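Zostport Two-Finger Gripper with Simulation Model
Planning and ordering information

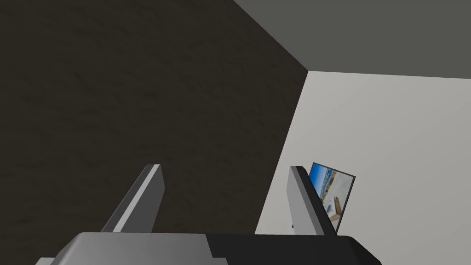 Simulation view: the gripper with nothing between the fingers, in a plain room model.

The Zostport is an electric parallel gripper for small robot arms. We sell it together with its simulation model, so your team can start the work in software while the hardware is still on order. Many of our customers do it in this order, and we recommend it if your budget must be approved in two steps.

What you buy

Simulation licence: the gripper model, the room model Gorkden and the sample tasks. One licence is valid for 2 computers at the same site.
Hardware set: gripper, cable, mounting plate and one pair of spare fingers.
Support: 8 hours of help by e-mail or video call, to be used within one year from delivery.

Prices

Simulation licence: 146 euros per year
Hardware set: 2,000 euros
Support is included with the hardware set. With the licence alone it can be ordered separately.
Prices are without VAT and transport. They were last checked on 15 May 2025.

How to plan your budget

Please count the mounting plate first. The standard plate fits the Mostotton arm. For other arms we make an adapter, and for this we need the drawing of your flange. The adapter is offered separately and it is often forgotten in the first budget.

The second point is the fingers. They wear with use, and rough parts wear them faster. If you will run the gripper every working day, put one more pair of fingers in the yearly budget.

The arm, the controller and the safety fence are not in our delivery. If you have no arm yet, buy only the licence and try your task with the arm model you are considering. The licence fee of the first year is taken off the price when you order the hardware set later.

Delivery

The licence key is sent by e-mail after payment. Hardware is prepared in our workshop and leaves in the order in which the payments arrive. Orders for the June production should reach us before the end of May.

For a written offer, please contact Gkikas, our distributor, and tell them the arm model, the weight of your part and the delivery address.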